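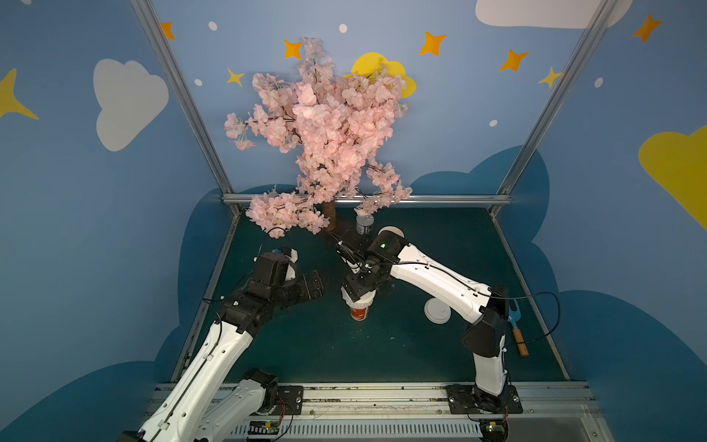 Mattes Wandblau: Flecken nach dem Abwischen

pretusport_80 schrieb:
Kulisse in mittlerem Blau, Wolken dunkler abgesetzt, Dispersionsfarbe Nassabriebklasse 3. Nach dem feuchten Abwischen bleiben glänzende Stellen. Untergrund grundiert, zwei Anstriche, 21 Grad. Klarlack drüber oder neu streichen?

V. Havlíček schrieb:
Kein Klarlack. Der verschiebt den Farbton und zeichnet auf matten Flächen jeden Rollenansatz nach. Klasse 1 nehmen, 10 % Wasser in den ersten Anstrich, zweiten unverdünnt.

Ogbonna schrieb:
Widerspruch. Matter Acryllack auf Wasserbasis funktioniert, sofern die Farbe durchgetrocknet ist. Habe im August eine Bühnenwand so behandelt, bis jetzt keine Flecken. Probefläche anlegen.

V. Havlíček schrieb:
Eine Bühnenwand wird aus zehn Metern betrachtet. Bei Streiflicht sieht das anders aus — Polierglanz bleibt Polierglanz.

pretusport_80 schrieb:
Abgewischt wird vor allem wegen Getränkespritzern. Becher haben bei uns Deckel, dicht sind die nicht immer.

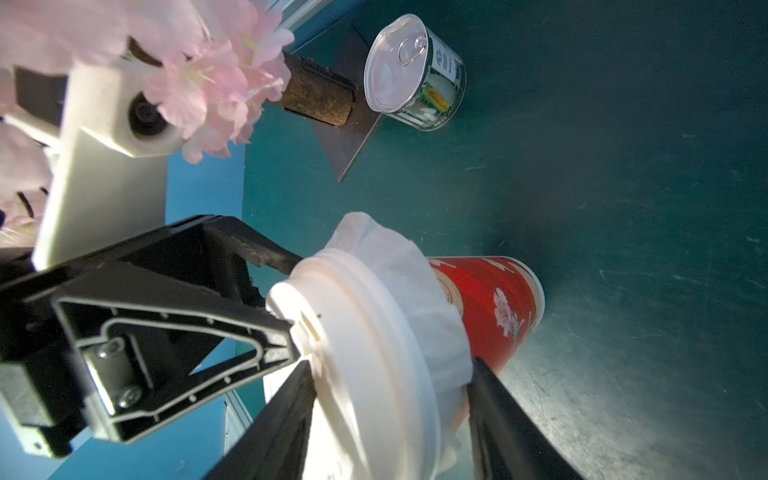
Roter Pappbecher, weißer Deckel

A_Nwachukwu schrieb:
Kaffee oder Saft? Gerbstoffe schlagen durch Dispersion durch, dann hilft nur Sperrgrund vor dem Neuanstrich.

pretusport_80 schrieb:
Beides. Sperrgrund ist bestellt, Probefläche mit Acryllack lege ich trotzdem an.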